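Home Reviews Arms & Grippers Parts Forum Log in

Musari tabletop arm with gripper – three stars, and I wanted to give it four!

Natalina Sartori, 2026-02-04

I've had the Musari since May and it has 211 hours on it now, mostly picking up light stuff and putting it down again inside a taped grid. For the first 57 hours I loved it. Then it started losing its zero.

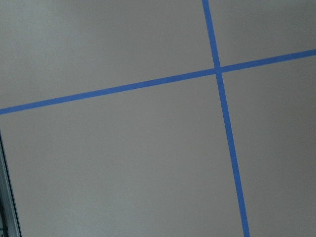
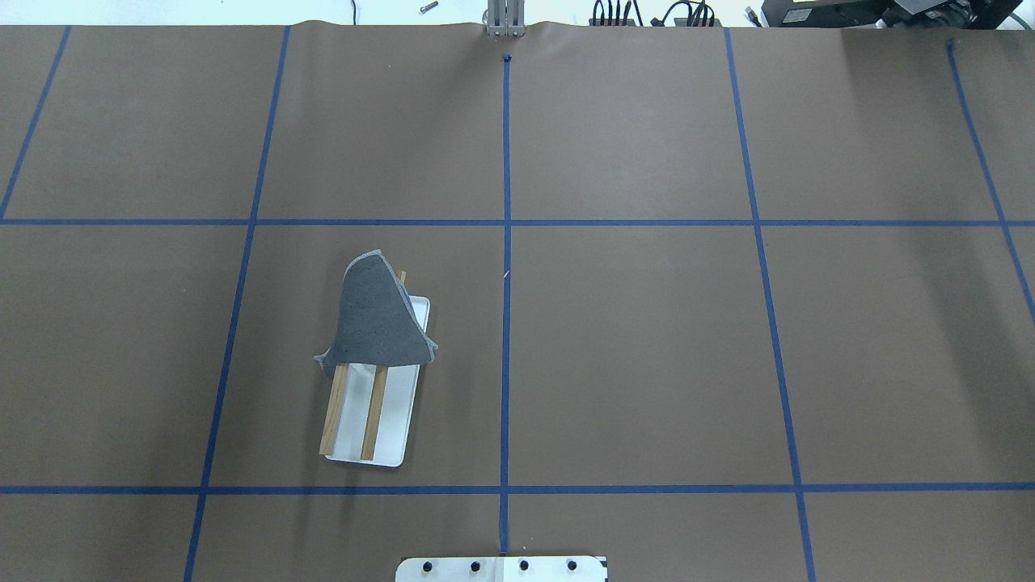 Blue tape for the grid, and in the second one the tray with the two sticks and the gray cloth.

So, the fault. After a long run the wrist comes back a little off from where it thinks it is, and the error adds up. One afternoon it closed on the rim of a tray, kept squeezing, and threw no fault at all – I had to hit the stop. The force limit was set to 2, the lowest it goes! Rehoming fixes it for a while (the log had 2,517 moves on it when I last did that).

Support at Musari was friendly but slow. They sent a new wrist cable, which helped some, and told me to rehome every morning. My old Salberg never needed that, and it was the cheaper arm.

Still quiet, still smooth, and the software is lovely to use. Just keep your fingers out of the gripper and the stop button close. I wouldn't leave it running while you go get lunch.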